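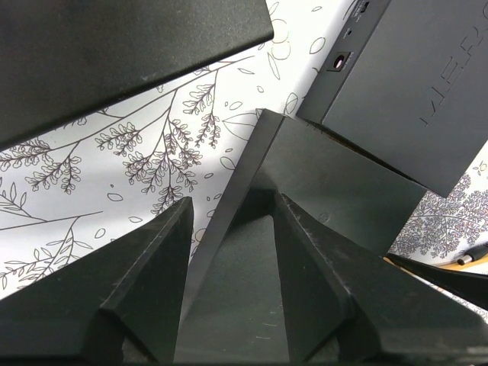 How often should the finger pads on a two-finger gripper be changed?

Change them when the worn strip along the gripping edge is wide enough to catch a fingernail, or at 200 hours of closing work, whichever comes first. A cell that picks up hard plastic housings all day may need new pads sooner.

Marulanda Wrist Camera Cell: Setup and Care

The Marulanda is a bench cell for handling small electronics such as routers, power supplies and stands. It comes with one arm, one Trallus two-finger gripper and a small camera at the wrist that looks out past the fingers. We sell it complete or as separate parts. This page covers mounting, the camera check, cleaning and the parts that wear.

Mounting

Bolt the base plate to the bench before you attach the arm. The bench top should not move when you lean on it. Tighten the four base bolts in a cross pattern, a little at a time, then go over them again after the first 2 days of running. Most of the calls we get about drifting pick points come down to base bolts that were tightened once and left.

The gripper goes on last. Line up the dowel pin, push the gripper flat against the wrist and start every screw by hand. If a screw won't start by hand, take the gripper off and look for grit on the mating face.

Run the camera cable along the arm with the soft ties in the kit. Leave a loop at the wrist big enough to put your hand through. Turn the wrist slowly to both ends of its travel and watch the loop — it should never pull straight.

Camera check

Open the live view with the fingers fully open. Both fingertips should show, one on each side. If one side shows a lot more finger than the other, loosen the camera bracket, center it and tighten it again. Run the Grilik calibration routine after any change to the bracket, even a small one. It takes 9 minutes, and the arm must not be touched while it runs. 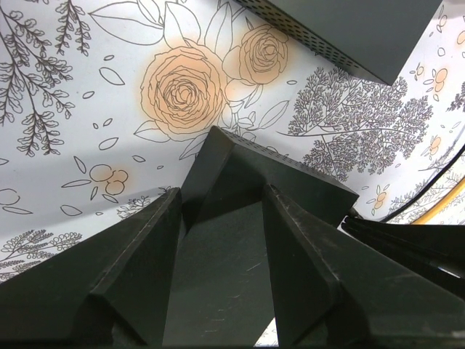 Save the result under a new name and keep the previous one. When a calibration goes bad, loading the last good file tells you quickly whether the bracket has moved or the new run was at fault.

Cleaning

Power down and wait for the wrist light to go out. Wipe the fingers with a lint-free cloth and 70 percent isopropyl alcohol. Use a dry cloth on the lens. Do not blow compressed air into the gripper body — it pushes dust past the slide seals.

Light scratches on the finger faces are normal and don't affect grip. Chips on the tip do. Replace fingers in pairs so both sides close evenly.

Slides

Put one drop of the supplied oil on each slide every month and cycle the gripper open and closed ten times. Wipe off what comes out. If the fingers still close unevenly, the drive belt is probably stretched. Wendell Kowalczyk in our repair shop can change it and return the gripper with a fresh calibration file.

Parts kept in stock

Finger pair, Trallus, black
Pad set with adhesive
Wrist camera bracket with screws
Camera cable with soft ties
Slide oil, small bottle
Drive belt

For quotes on complete cells, ask for Paloma Haverford. Please have the serial number from the base plate ready for any repair or parts order.

14 shares | 3 comments

© Gakley Automation Supply. All rights reserved. | Contact us | Back to top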